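4.2 Changes in staff tasks at the Stunitz store
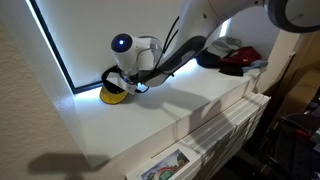
Figure 3. Arm at the display ledge, gripper lowered onto a cap.

Before January, sales staff at Stunitz reset the accessory shelves themselves between customers. With the Grotix arm doing part of this work (Figure 3), 23 of the 25 employees we interviewed said they spent more time on the sales floor. The gain was uneven. Staff on the closing shift still sorted mixed piles by hand, and 66 of the 73 help requests in the log came from that shift — mostly for soft items such as caps and scarves. Several employees said they now felt responsible for a machine they had not been trained to fix. Pay grades did not change during the study.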